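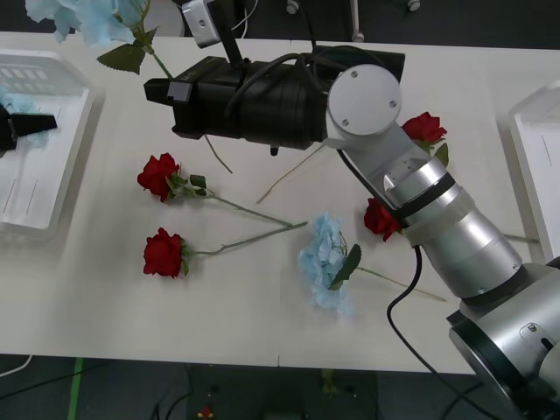 Two arms, one table, artificial roses and hydrangeas: the flower task used for this review.

Review: the Rovitz method for teaching stem grasps

Rovitz is a training recipe, free to download, that weights wrist camera views more heavily as a gripper closes in on something thin. The paper claims good results on cable and wire. I wanted to see how it did on artificial flowers, where stems cross and petals hide the part you need to grab.

Setup took me most of an afternoon. The install notes date from June and skip a calibration step that you will need.

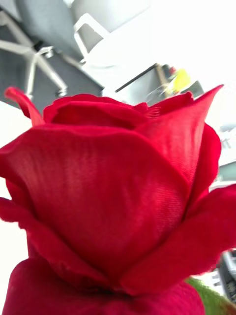
Mahmoud Ghoneim
Reviews editor, Tevent

I trained on 909 demonstrations and ran 1000 trials against Farouk, our usual baseline. Rovitz got more first-try grasps on single stems. On crossed stems the two came out nearly even. It was weakest on hydrangeas, where it often closed on the bloom.

Training ran 20 hours, longer than Farouk on the same machine. The logs are clear and the config file is short. I had 2 crashes, both while loading data, and both times it resumed from the last checkpoint.

I'd use it for thin objects lying apart from each other. For piles, stay with what you have. 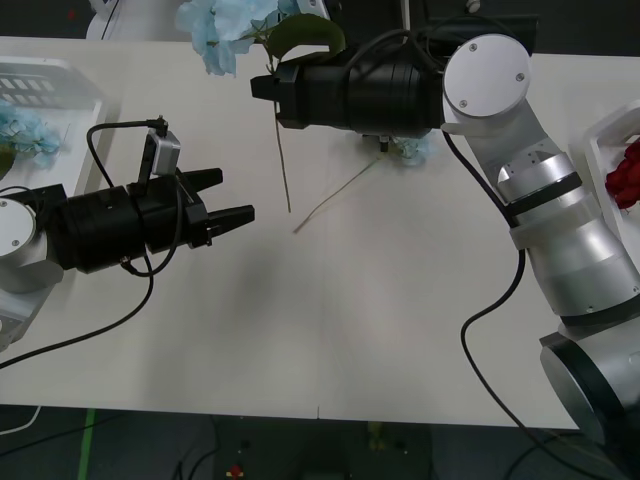 Bistwood wrote in to disagree about piles. "Try lowering the wrist weight until the last few steps," the comment reads. "The default is tuned for cable, and it hurts you anywhere the target is covered." I haven't rerun it with that change.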